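Umia starts home recording program for robot tidying

April 2025

Umia, a maker of software for household robots, has started collecting demonstrations of everyday tidying in private homes. The people taking part pick up and put away their own belongings with hand-held grippers, and the recordings are used to train a robot arm to do the same work.

The program opened with 19 households in Harju and is due to grow to 200 by the end of June. Each household gets a pair of grippers on loan, a charger and a printed list of tasks. The tasks include clearing a table, sorting small items into a box, folding towels and packing a bag.

Participants hold one gripper in each hand and work at their own pace. A camera on each tool records the fingers and whatever is in front of them. No robot is present in the home during recording. The files are uploaded at night and checked by Nadetti, which handles the data side of the project.
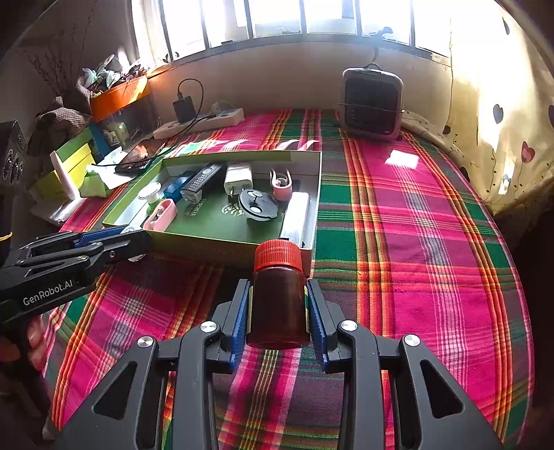
A gripper holds a brown glass bottle over an open box of household items on a bed.

Umia had first planned to record everything by remote control, with an operator in its lab steering an arm through each task. That work continues, but it is slow. A task that takes a few seconds with a hand-held tool can take an operator 2 minutes or more, and the arm has to be set up again for every new room. The company says the lab recordings will now be kept mainly for tasks where the arm's reach matters, such as opening cabinet doors.

Homes also give the company more variety. Beds, blankets, window light and crowded shelves are hard to copy in a lab, and earlier versions of the software often failed when a box was moved from a plain table to a patterned cloth.

Umia wants 2,000 usable recordings before it trains the next version. A recording is rejected if an item leaves the camera's view for too long or if the participant reaches in with a bare hand. Dropped items are allowed as long as they are picked up again with the gripper. Faces, letters and screens are blurred before anyone outside Nadetti sees the files, and households can ask for a recording to be deleted.

The trained software will be tested on an arm built by Conel, first in a furnished apartment at the company's site and later in a small number of the homes that took part. Umia has not said when a product might go on sale.

Households in Harju can still sign up through the Umia website. Participants are paid for each accepted recording and return the grippers when they finish.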